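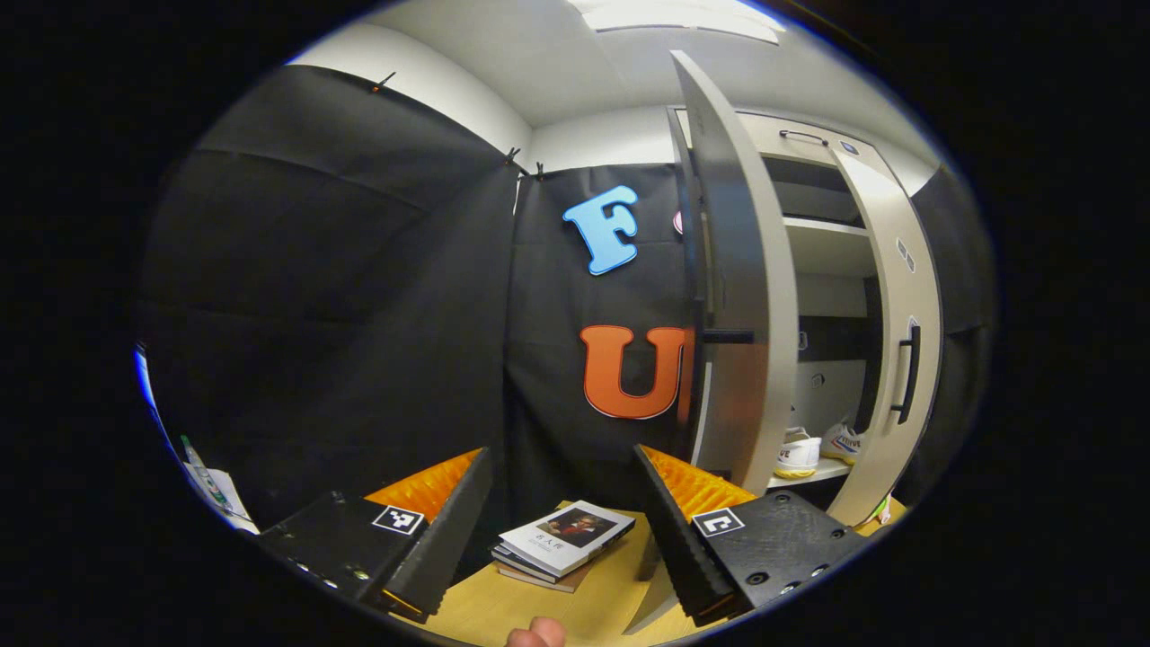 Prancombe Book Care Forum > Storage and Handling > Flat stacks vs upright for small paperbacks

gumleaf_binder
Posted 11/09/2024

Looking for opinions on storing small paperbacks flat. I have been sorting books on the table in our community room before they go into the cabinet, and I have been leaving them in short stacks. The one on top in the photo is 名人传, white cover, portrait on the front. The ones under it have darker spines.

Shelf height in the cabinet is the constraint. Upright, the taller books clear the shelf above by 8 mm, which makes them awkward to pull without hooking a finger over the head of the spine. Flat, they come out easily but the bottom book takes the load.

Questions are whether a short flat stack does any harm to a glued spine over a year or so, and whether white covers need to be kept off dark ones.

verso_recto
Flat is fine at that height. The usual objection to flat storage concerns tall piles, where the lower books can't be removed without dragging the cover against its neighbour. Largest at the bottom, smallest on top, edges square.

Upright is only better if the shelf is properly filled. A half-empty shelf with books leaning at an angle will cock a glued spine faster than any flat stack.

tannin
Disagree with "fine". Perfect-bound paperbacks stored flat will shift at the spine if the stack isn't level. The glue line is thicker than the fore-edge on a lot of cheap bindings, so each book adds a slight wedge. Alternate the spines left and right and the wedge cancels.

verso_recto
Alternating spines works for a pile of identical books. With mixed sizes you end up with a fore-edge bearing on a spine and you get a crease in the cover. I wouldn't do it for a short stack.

tannin
I have done it for 7 years with mixed sizes and have not had a crease.

kettlestitch
On the white cover: the risk is rub. Uncoated white stock picks up colour from dark covers if they are slid across one another. Lift, don't slide. If the cover is laminated, a barely damp cotton cloth will take most marks off. If it isn't laminated, use a soft vinyl eraser and work from the centre outward. Test near the spine first.

You can tell which you have by tilting it under a lamp. Laminate gives an even sheen right to the trimmed edge.

gumleaf_binder
Matte, no sheen I can find. I'll treat it as uncoated.

Is interleaving worthwhile? I have a packet of Stevum tissue left over from another job.

kettlestitch
For long-term boxes, yes. For books that get handled every week, no. The tissue moves, folds over on itself and leaves a ridge.

pagoda_lane
Off to one side of the question, but what are the letters on the black cloth? I can see a light blue F and an orange U. I want something similar for our reading corner and can't get foam to stay on fabric.

gumleaf_binder
Foam, white around the outside. Dressmaker's pins, two per letter, pushed in at an angle so the weight pulls them into the cloth. Double-sided tape let go of ours within a week.

pagoda_lane
Thanks. Ours is a heavier cloth but the same principle should hold.

tannin
Watch black fabric near books if it's a cheap dye lot. Crocking is real. Rub it with a white handkerchief, twenty strokes, and look at the handkerchief. If there is colour on it, keep the cloth a hand's width clear of anything white.

verso_recto
Crocking only matters if there is contact. The cloth is hanging behind the table and the books are on the table.

tannin
Fabric moves when people walk past it. It takes two minutes to test.

gumleaf_binder
Tested it. No colour on a dry handkerchief, faint grey on a damp one. I'll keep the stacks toward the front of the table.

For the shelf I have ordered a Lodhi bookend, the low steel type with a cork base, and will store the taller ones flat and the rest upright against it. If the top clearance is still annoying I'll drop the shelf by one peg hole in October, when the cabinet gets emptied anyway.

kettlestitch
Check the base thickness before you commit. Some of the steel ones have a lip that lifts the first book and puts a dent in the tail edge. File it or put the cork side up.

tannin
Or alternate the spines and skip the bookend.

verso_recto
We have been through that.

gumleaf_binder
Lip measured at 2 mm on arrival. Going to file it down.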